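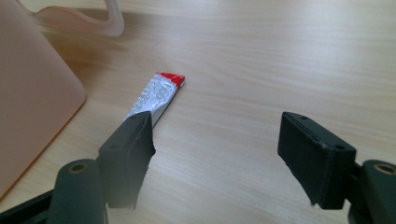
Chapter 2
Wood as a Material

Wood is made of long, narrow cells that lie mostly in one direction, along the trunk. This direction is called the grain. Almost everything a carpenter needs to know about a board follows from it: how it will split, how much weight it will carry, and where it will shrink.

A growing tree adds a layer of new wood each year. The part formed in spring has wide cells with thin walls. The part formed later, up to September in cool regions, is denser and usually darker. When a log is sawn lengthwise, these layers show as lines on the face of the board - straight if the cut runs across the rings, wavy or arched if it runs beside them.

Section 2.1 covers cell structure. Section 2.2 deals with moisture and uses records from the Preseck sawmill, where 200 boards were weighed before and after drying. Section 2.3 explains sawing patterns.

Key terms: grain, earlywood, latewood, moisture content, quartersawn

Before you begin, review the table of densities on page 43.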